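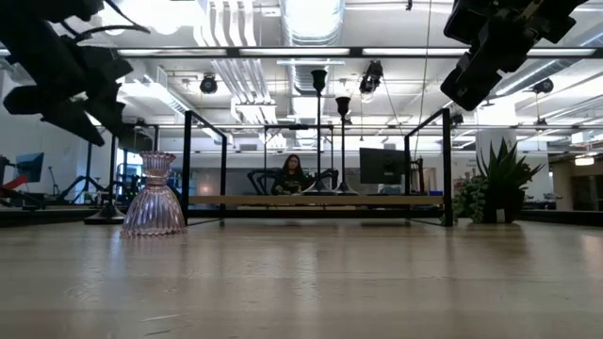
Why does glass come in colours?

Hello again! I had a letter from Eylül Ersoy, who wants to know how a glass vase gets to be pink. Is it painted? Is it dipped in something, like a toffee apple? I love this one, so I'm giving it the whole page.

Let's start with plain glass

Glass begins as sand. Yes, really, the same sort of stuff that gets into your sandwiches at the seaside, only much cleaner. Glassmakers mix it with two other powders, called soda ash and limestone, and heat the lot in a furnace until it melts into a glowing orange goo as thick as honey. The soda ash helps the sand melt more easily. The limestone makes the glass strong, so it won't slowly dissolve when it gets wet (imagine your drink melting your cup!).

When the goo cools it goes hard, and light can get through it. That's your window, your jam jar and your fish tank.

So where does the colour come from?

From tiny amounts of metal! I know, it sounds wrong. Metal is grey and shiny and you can't see through it at all. But if you stir a little bit of the right metal, or a powder made from it, into melted glass, it spreads out so finely that you can't see any bits. All you see is the colour.

Different metals give different colours:

Cobalt makes a deep, strong blue. You need only a tiny pinch.
Iron makes green. Ordinary sand has some iron in it already, so if you look at a window pane from the edge it often looks greenish. Try it with a grown-up next time you see a loose sheet of glass, and don't touch the edge!
Manganese makes purple.
Copper can make a greeny blue or, if it's treated another way, a dark red.
Selenium can make pink. (It isn't quite a metal, but it works in the same pot.)
Gold makes pink and ruby red.

Gold! Making pink! When I first read that I thought somebody had muddled up the page. But the specks of gold in the glass are so very small that they don't look gold any more. They soak up the green part of the light and let the red part through, and your eye sees a lovely rosy colour.

Hang on, what do you mean, the green part?

Good question. Daylight looks white, but it's really lots of colours mixed together, the same ones you see in a rainbow. Clear glass lets nearly all of them through. Coloured glass is fussier. Blue glass lets mostly blue light through and swallows up a lot of the rest. Think of it as a sieve for light.

Is it ever just painted?

Sometimes, yes. Some glass has a thin layer of colour on the outside, and if it gets a scratch you may spot clear glass underneath. My friend Maxence Royer has a red bowl like that, with a chip in the rim that's as clear as water. When the colour was mixed into the melted glass, it goes all the way through.

What about the ridges and wavy edges?

Lots of fancy glass is shaped in a mould, a bit like jelly. Hot glass is pressed or blown into it, and it comes out with ribs and patterns. A frilly rim can be made in the mould too, or the glassmaker can shape it with tools while the glass is still soft. Ribs change how the colour looks as well. Where the glass is thicker the light has further to go, so the colour looks darker, and the curves catch bright little lines of light.

Try it yourself

You'll need some clear, coloured sweet wrappers and a torch.

1. Hold one wrapper in front of the torch and shine it at a white wall.
2. Fold the wrapper in half so there are two layers. Is the colour stronger?
3. Now put two different colours together. Blue and yellow is a good pair, and so is red and green.
4. Draw what you saw and label the colours.

Kimie Hoshino tried red and green together and got hardly any light on the wall at all. Can you work out why? Think about the sieve!

Words to remember

Furnace: a very hot oven for melting things.
Mould: a hollow shape you fill to make a copy.
Translucent: lets light through.

Next time I'm answering Recep, Eylül's brother, who has asked why soap bubbles are always round.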